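Notebook, dye bench
September 2020

Indigo vat, third go, and it finally behaved! Writing this up while my fingernails are still blue so I don't forget the bits that mattered.

Quick recap for whoever opens this next. The March vat was the fructose one from the Bumow handout and it never came into reduction properly. Green-gray soup, no coppery skin, a color on the cloth that rinsed out to something like dishwater. I blamed the indigo. I now think the indigo was fine and I was rushing the lime. The second vat was better but crocked like mad; you could wipe it off on a tissue a week later.

What I changed. Hydrated the indigo powder overnight in a jar with marbles and a splash of warm water (shake it whenever you walk past, it's weirdly satisfying). Put the fructose in first, stirred until I couldn't feel grains on the bottom, then the lime a spoonful at a time. Stirring in one direction, slowly, then reversing at the end so the vortex collapses and the flower comes up in the middle. And what a flower! Dark, bronzy, stayed put when I pushed it with the stick.

Temperature: held the bucket at 90 °F inside the cooler with hot water bottles. It dropped to 80 overnight and I expected to find it dead in the morning, but the liquid under the scum was still a clear yellow-brown. Warmed it back up, left it alone for an hour, no harm done. So the cooler works and we can stop fighting over the hot plate.

Test strips, all scoured, all from the same bolt of Edier muslin except where I say otherwise:

Strip A, one dip, 60 seconds. Pale, a bit streaky at the top where I was holding it. Lovely sky color once it aired.
Strip B, 2 dips, same time, full airing between. Already much more even. This is the one I'd use for napkins.
Strip C, lots of short dips, lost track, kept going because it was fun. Deep, nearly navy when damp, a good notch lighter dry.
Strip D, linen offcut from the Geltley bag. Took the color faster than the cotton and shows every crease. Either iron it before dipping or decide you like creases.
Strip E, unscoured control. Blotchy, as expected. Keep it pinned up as a warning.

The airing is the part I keep underestimating. It comes up out of the bucket that acid yellow-green and then turns in front of you, and the temptation is to dunk it again right away. Don't. Open the folds, flap it about, hang it until there's no green left anywhere. Strip B got the full treatment and you can see it in the evenness. I squeezed the cloth just under the surface on the way out this time so it didn't drip back in and drag air down with it. Big improvement, cost nothing.

Neutralizing: soaked in water with a glug of white vinegar, then a long plain rinse, then soap. Rubbed each one on a white rag when dry. A and B clean, C leaves a faint mark, D clean. Compare that to the second vat! I'm thrilled.

Resist notes. Rice paste through the leaf stencil cracked at the edges because I let it dry in the sun by the window. The cracks let in thin lines of blue that I like very much, but I'd want to get them on purpose. More bran in the mix next time, dry it in the shade. The clamped squares came out crisp on the outer layers and mushy in the middle, so fewer folds. Stitched stripes pulled tight with the Sepúlveda thread held beautifully and the thread didn't snap once. Buy more of that.

Side question I keep coming back to: how far can indigo go toward a really bright blue? My strips all lean a little gray or a little green, even the dark ones. It's a gorgeous family of blues but it sits back. The saturated royal kind you get on printed sportswear and hats is a different animal, and putting a strip down next to something like that makes it obvious straight away. Good for training the eye, and it kept me from describing strip C as "bright" in the log, which it isn't. 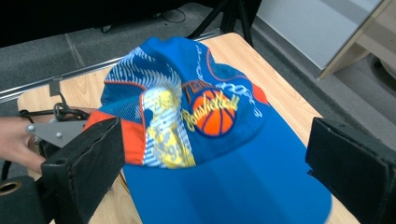 Royal blue cap, wavy white stripes and an orange panel on the crown. Brim is the area to judge color from.

Orange beside blue does a lot of work too. I want to try a strip with a madder or onion-skin edge and see whether the indigo looks livelier next to it. Onion skins are in the paper sack under the sink, please don't compost them.

Vat is resting with the lid on. Feed it a spoon of fructose before the next session and check the pH before adding any lime. If the liquid has gone blue and opaque, warm it first and wait an hour.

To do:
Redo strip C with longer dips and fewer of them
Lightfastness: half of each strip under foil on the south sill
Wool? Check if the lime is too harsh, do a scrap first
New gloves, the left one leaks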